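**Ticket:** product viewer, materials and page load
**Customer:** Haugland
**Opened by:** Wiesława Krajewska
**Assigned to:** Aatos Savolainen
**Status:** closed

16 October 2022

Customer reports that product pages on the Clalside shop stall when the 3D viewer opens. The text and price load, then the page stops responding to scrolling. Seen on two laptops and a phone. Clearing the browser cache makes no difference.

**Krajewska:** Reproduced on the test shop. The viewer requests the full-size worktop textures on every visit, even when the low setting is chosen. Server log shows 65 requests for a single page view. The cache header is missing from all of them.

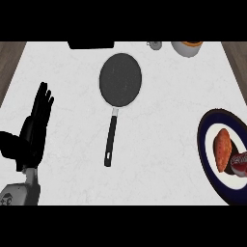 *Frying pan on white marble, Clalside test page.*

**Savolainen:** The header was dropped when the shop moved to the new Anden host. The old host added it by default, the new one does not. Added this to the site config:

`Cache-Control: public, max-age=60`

Short value for now, so that a mistake clears itself quickly. Second visit to the same page loads without the stall. First visit is still slow.

**Krajewska:** Confirmed on both laptops. Not tested on the phone — it is with Qiuyue Feng.

**Savolainen:** First visit traced to the quality setting. It is read after the textures are requested, so the low option has no effect. Moved the check to the start of the load script. Requests per page view are down to 3.

**Feng:** Phone tested on mobile data. Page scrolls while the viewer loads. No errors in the console.

**Krajewska:** Customer has checked the live shop and agrees to close. Longer cache time to be set in December with the next Anden update — separate ticket, assigned to Savolainen.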